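Semetley Robotics Club
Minutes of the May general meeting

Call to order: 6:30 p.m., Room 2313
Chair: Zulmira Garcia
Minutes: Dela Aidoo
Present: both project teams (Simulation and Hardware), four parents, two visitors from the ninth grade
Absent with notice: the Hardware team lead

1. Minutes of the last meeting

Approved with one correction. The entry on the spare gripper said it had been ordered. It had only been priced. Dela will fix the copy on the club page.

2. Money

The club account stands at $96 after the April parts order. The school will match anything we raise before the end of the term, up to $100. Zulmira asked that all receipts be turned in to her in an envelope with the name of the project on it. Two receipts from the Langlois trip are still missing.

The car wash was discussed again. The front lot is not available. Moved to ask the church across the street. Seconded and passed.

3. Tuvano Cup entry

The Tuvano Cup rules for the simulation division came out after our last meeting. Zulmira read the changes. Each school gets one entry. The arm has to pick up a named object from a cluttered table, set it down inside a tray, and let go. A run is scored over 100 trials, with object positions changed every time. Touching another object costs points but does not end the trial. Knocking something off the table does end it.

The Simulation team has decided to enter with the hand stamps as the target objects. The other choice was the toy blocks, which are easier to grip. The team felt the stamps would score better under the new difficulty table, and the round tops give a clear color to search for.

4. Simulation team report

The stamp table is built and loads on all of the lab computers. It has four stamps, with green, yellow-orange, red and blue tops, set out on the green and purple checkered surface along with the tray, the boxes and the other clutter. The outdoor background with the trees was kept. One member asked whether a plain background would be faster to render. It would, but the contest uses busy backgrounds and the team wants to train on something close to that.
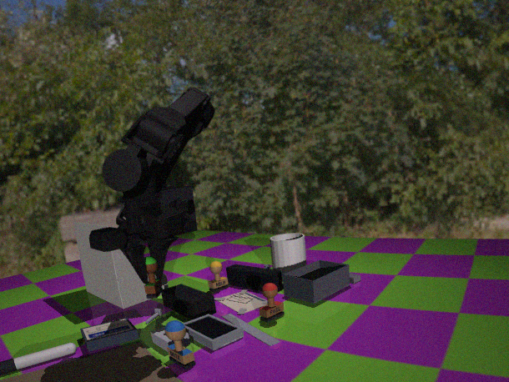 The color search was the main problem this month. The program was trained mostly with a plain gray background, and with the new one it confuses the green top with leaves when the arm's shadow falls on it. The blue and red tops give much less trouble. The team will add more training pictures with the light coming from different sides. Dela offered to run these overnight on the lab machines if the computer teacher agrees to leave them on.

The second problem is the grip. The arm closes on the ball top and the stamp swings before it is lifted clear. Gripping lower, on the neck, holds better in the tests done so far, but the fingers then come close to neighboring objects. The team wants to try both and compare them on the same set of positions.

There was a question from a parent about whether the students write the program themselves. Zulmira explained that the arm model and the physics come with the Grundon package and that the students write the search, the motion planning and the scoring script.

5. Hardware team report

Given by Dela in place of the team lead. The small arm is back together. The elbow motor still gets stuck near the end of its travel. The team would like a new one but will first try cleaning the gears. The 3D printer is working again after the nozzle was changed.

Request from the team: please do not borrow the hex keys. If you have the 3 mm key, bring it back.

6. Joint practice

The two teams agreed to hold one practice together before the contest so that everyone sees the full run from start to finish. It will be in the lab after school and will end by 5:30. Students who need the late bus should tell Zulmira.

7. New business

The ninth grade visitors asked when they can join. They can start now, and there is no fee until fall. Both signed the sheet.

T-shirt design is still open. Three drawings were passed around. Vote put off until next meeting.

8. Actions

Zulmira: send in the Tuvano Cup form, ask the church about the parking lot
Dela: correct last month's minutes, ask about leaving the lab machines on
Simulation team: new training pictures, grip comparison
Hardware team: clean elbow gears, report on the motor
Everyone: Langlois receipts, hex key

Adjourned 7:40 p.m.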